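How to teach your hands to suture at the kitchen table
Posted by Madalena Sampaio, July 18, 2020

I started vet school in Atton thinking I'd be good at stitching, since I'd sewn my own clothes from the age of ten. Nope! Cloth sits still for you, you can turn it over, and you hold the needle in your fingers. Suturing takes away all of that. I love it more than any sewing I've ever done, though, and if you're a student or you're about to start one of the nursing courses, I want you to love it too.

This is the routine I used to go from hopeless to fairly tidy in 31 evenings. It's for practice pads, fruit and felt only. Please don't go stitching up the dog.

What you'll need

A needle holder, toothed tissue forceps and a pair of suture scissors. My holder is a second-hand Virkell with a slightly stiff ratchet and I wouldn't swap it.
A practice pad. I have the medium Sial, the one with a separate skin layer. Any layered pad will do.
Curved needles with thread attached. Out-of-date packets are perfect, and clinics will often hand you a bagful if you ask nicely.
A non-slip mat, the rubbery sort sold for kitchen drawers.
A good desk lamp.
A jar with a screw lid for used needles. Get this sorted before you open a single packet.

Setting up

Sit down. Everyone wants to stand because it feels more like theatre, but you'll be at it for a while and your shoulders will creep up around your ears. Put the pad on the mat with the cut running left to right in front of you, and bring the lamp in from the side opposite your writing hand. Forearms on the table, wrists free.

If your pad came without cuts, make one shallow cut about as long as your thumb, then bend the pad gently to see how it opens. Don't go right through the bottom layer. I did that on my first pad and it flapped like a letterbox from then on.
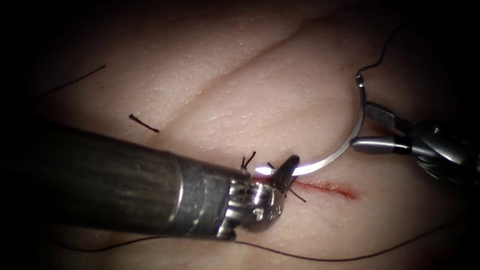

Now spend your whole first evening without any thread at all. I know, I know. But getting the needle loaded properly is half of this, and it's so satisfying once it clicks. Grip the needle a bit more than halfway back from the point, square to the jaws, close the ratchet one notch, then let it go again. Do it until you can load, unload and reload without looking cross. If you're left-handed, mirror everything from the start and don't let anyone talk you out of it.

Your first simple interrupted stitch

Step 1. Lift the near or far edge of the cut with your forceps, whichever side you're starting from. I start on the right-hand side of my body's reach, so for me that's the far edge. Lift, don't pinch.

Step 2. Turn your palm down and put the needle point straight into the skin layer, at a right angle. It will want to go in at a slant. Don't let it.

Step 3. Roll your wrist and let the curve of the needle do the travelling. Pushing in a straight line bends needles and tears pads. Fernanda Carvalho, who ran our skills sessions, used to call out "doorknob!" from across the room, and I still hear it every time I turn my hand.

Step 4. Bring the point out in the cut, pick it up again, and take the matching bite on the other side. Same depth, same distance from the edge. If you're unsure, draw two faint pencil lines along the cut and aim for those.
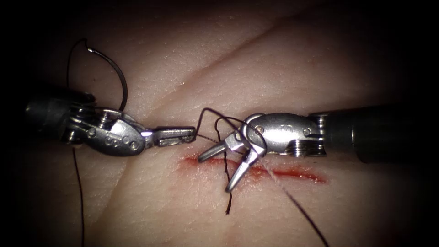
Step 5. Pull the thread through until you've got a tail as long as your little finger. Pull in line with the stitch, slowly, and put the needle somewhere you can see it.

Step 6. Lay the needle holder between the two strands, wrap the long strand round it twice, grab the tail and draw it across. Then wrap once the other way and draw back. Then once more the first way. The knot should lie flat. If it sits up in a little twist, you wrapped in the same direction both times (we've all done it).

Step 7. Slide the knot to one side of the cut and trim, leaving ends long enough to grab later.

That's one stitch! Mine took ages and looked like a spider. Keep it, take a photo, and go again.

How tight is tight enough?

The edges should just touch. A practice pad won't swell the way real skin does, so it lets you get away with hauling everything down hard, and then your habits are set. Look for puckering either side of the line. If you can see it, snip that stitch out and do another with less pull. Edges that roll slightly outward are lovely and what you're after.

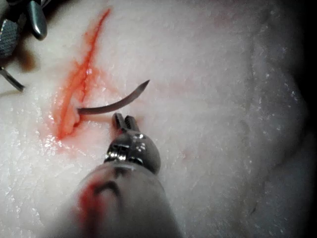 A curved needle passing out of a long cut.

A month of evenings

Short sessions beat long ones by miles. I did a quarter of an hour after tea, with the radio on, and stopped even if it was going well.

First week: loading, plus simple interrupted stitches on the pad.
Second week: the same stitch on a banana. The skin tears if you're rough, so it's a brutally fair judge.
Third week: vertical mattress, then horizontal mattress. Slow right down again here.
Fourth week: a simple continuous line, end to end, and one-handed ties using a shoelace round a chair leg while you watch telly.

I kept a tally in the back of my Parnulberg notebook and was thrilled when I reached 107 stitches. The first few rows are shocking. By the second page there's a note that just says "straight!!" underlined so hard it went through the paper.

When it all goes wrong

Needle keeps spinning in the holder: you're gripping it too near the thread end, or the jaws are worn. Try another spot first.

Stitches wander off on a slope: your bites don't match. Go back to pencil lines for an evening.

Thread snarls: you've left too much loose on the table. Cut it shorter. For years I worked with pieces 55 centimetres long and honestly believed I was saving time.

Hands shaking: rest the side of your little finger on the mat, breathe out, carry on. Less coffee helped me.
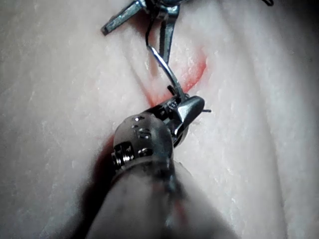
How long does a practice pad last?

Mine took up to 400 stitches before the cuts got too ragged to hold a bite. Space your stitches out, make new cuts well away from old ones, and dust the surface with a bit of talc before you put it away flat.

Once your simple interrupted line looks even from across the room, get a friend to choose the next cut for you, a curved one or one with a corner in it. Corners are enormous fun, and I'll write up the corner stitch next.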